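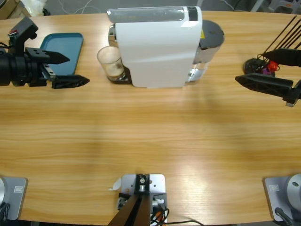 A capsule coffee machine with a glass on its drip tray.

Drondley Adds Two Unsweetened Cold Brew Concentrates to Cafe Supply Range

Drondley, a producer of chilled drinks for cafes, canteens and farm shops, will add two cold brew coffee concentrates to its supply range in July. Both are made from coffee and filtered water, with no sugar, sweetener, flavoring or preservative.

The first product, Bai, uses a medium roast and is intended for serving over ice or with milk. The second, Ziven, uses a darker roast and is intended for mixed drinks and baking. Each is sold in a 2-liter pouch with a resealable tap. The recommended dilution is one part concentrate to four parts water or milk, by volume.

The concentrates are steeped at low temperature, filtered twice and filled at the company's Irnemel site. Unopened pouches must be kept refrigerated. Once opened, a pouch should be used within 14 days.

Trial batches were supplied to 158 cafes before the recipes were fixed. Following comments from these accounts, the grind for Ziven was made coarser and the tap on both pouches was widened to shorten pouring time.

"Most of the requests we received concerned sediment," said Hawi Hadgu, head of product development at Drondley. "The second filtration step was added for that reason. It lengthens production by several hours per batch."

Initial capacity at Irnemel is 1,360 pouches per week, divided equally between the two products. Existing customers can add either product to their regular chilled delivery. Orders received by 11 a.m. are dispatched the next working day. The minimum order is one case of six pouches, and cases cannot be mixed.

Specification sheets and allergen statements are available from the Drondley trade desk on request.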